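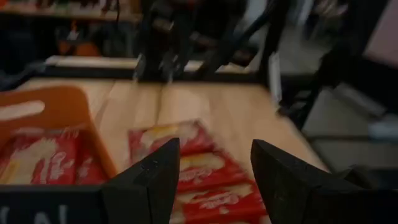 Wrist view, gripper open over the red packets. Three on the table, two in the orange tray.

May, notebook entry, started 4:40 p.m.

Big day for the packet task! The retrained policy went on the arm after lunch and I'm still grinning, so I'm writing this before I forget the details and before I talk myself into liking it more than I should.

What changed since the last entry: the old Kesside policy took the wrist and overhead views at equal weight, and we had a hunch that it was leaning on the overhead one right up to the moment of the grasp, which is exactly when the gripper blocks it. Agata Marino suggested dropping the overhead view at random during training, whole stretches at a time, so that the network has to get good at the last few inches from the wrist alone. I was skeptical (I thought it would just get worse at everything) and I was wrong. She gets to pick the next one.

Training set is 799 demonstrations, all teleoperated, with the overhead view blanked for a random stretch in each pass. We held back 44 for validation and I did not touch those. Seed 722 for the run that went on the arm. The two other seeds look similar on the loss curves, but I haven't put them on hardware, so no claims there yet.

The part I love is what happens with overlapping packets. The old policy would aim at the middle of the whole red blob, which for a row of packets lying on each other means it aims at a seam and comes up with two or with none. The new one picks an end. It slides over to the packet on top, squares up the wrist, and closes on that one. I watched it do this again and again and it looked so deliberate that I had to remind myself it's the same network size as before.

Blur matters more than I expected. When the wrist moves fast the packets smear, and the script lettering goes soft, but the red and the yellow survive fine. I had been planning to slow the approach down to get sharper pictures. Agata's view is that we should leave the speed alone and let the training data be as blurry as the real thing, and after today I agree with her. The demos that had been "cleaned" by throwing out the fast sections are back in.

Things that went wrong, for whoever picks this up:

Packets against the tray wall. If a packet has landed in the tray close to the wall, the policy sometimes seems to count it as still to be picked and goes back for it. Twice it pinched the wall. Force limit caught it both times, no damage. I think the wall and the packet edge look alike from the wrist at that angle, but that's a guess until I check the saliency maps.

Wrapper slip. These wrappers are slick and the fingertips don't get much of a hold near the end seam. The Farah pads would help, but I want to keep the bare fingers until we have a full comparison, otherwise we won't know which change did what. Please don't swap them!

Drift in the hand-eye calibration. It was off after the restart, I reran it, fine after that. Anything logged before the restart is marked "precal" and shouldn't go in the results.

Control loop was steady all afternoon. The longest episode ran 3,907 steps, and that was the one where it kept returning to the tray, so that log is the place to start if you want to look at the wall problem. It's in the shared folder under drustimer_packets, with the wrist stream and joint states synced. Gripper current is in a separate file again, sorry, I still haven't fixed the writer.

On the method itself: I'd like to find out whether it's the dropping that helps or just the extra variety. The fair test is a run with the same amount of ordinary image noise on the overhead view and no blanking. If that does as well, our nice story about the wrist view falls apart, and I'd like to know that before we show anyone at the Totari meeting. Agata thinks the blanking has to come in long stretches to work, and that single dropped frames would do nothing. Easy to try, same script, change the stretch length to one.

Next:
- noise-only run, same seed
- blanking with stretch length one
- put the other two seeds on the arm
- saliency on the long episode, look at the tray wall
- more demos with packets dropped close to the wall, from both sides
- merge the gripper current file into the main log (me)

First two are queued for tonight. Arm is parked and powered off, e-stop in. I'll be in early to look at the curves.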